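4. Hanging the canvases

These steps apply to stretched canvases up to 36 inches wide, hung on the Arov wall rail. For ceramics, go to section 5.

Caution: Two people are needed for any canvas over 11 pounds. Do not lift a canvas by the center bar.

1. Check each work against the hanging list. Report missing works to Marloes Dijkstra before you start.

2. Wash and dry your hands, or put on clean cotton gloves.

3. Lay the canvas face down on a clean padded surface.

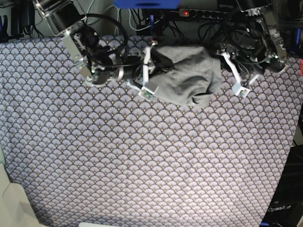
4. Screw one D-ring into each side bar of the stretcher, a third of the way down from the top. Use the screws supplied with the rail.

5. Slide two Declercq hooks onto the rail and set them to the same spacing as the D-rings.

Note: Hooks from the older Skonenov rail look similar but do not lock. Do not mix them.
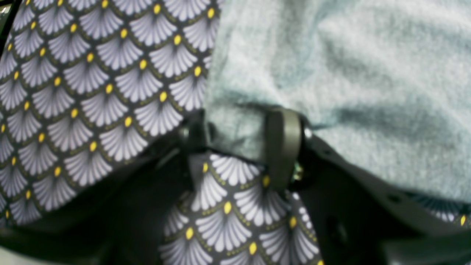
6. Lift the canvas by the side bars and seat both D-rings. Pull down lightly to check that the hooks hold.

7. Adjust the cords until the center of the canvas is 58 inches from the floor.

8. Place a level on the top edge. Correct at the hook, never by bending the D-ring.
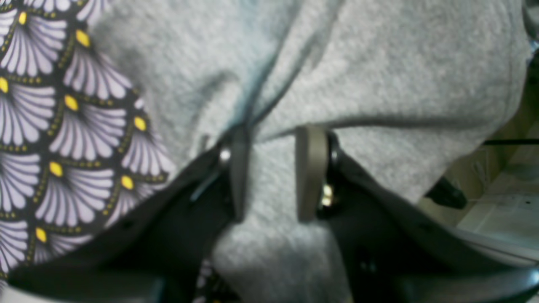 9. Fit a felt bumper to each lower corner.

10. Fix the label to the right of the work, with its top edge level with the center of the canvas.

Caution: Keep lamps at least 36 inches from painted surfaces. Wax finishes can soften under a closer lamp.

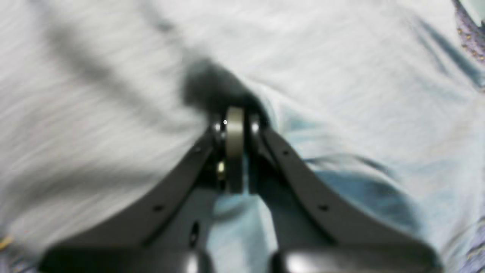 Gripper fingers, with light gray roller between the tips.

11. Enter the rail position on the hanging list. Nyokabi Chege keeps the master copy for the Kutell gallery.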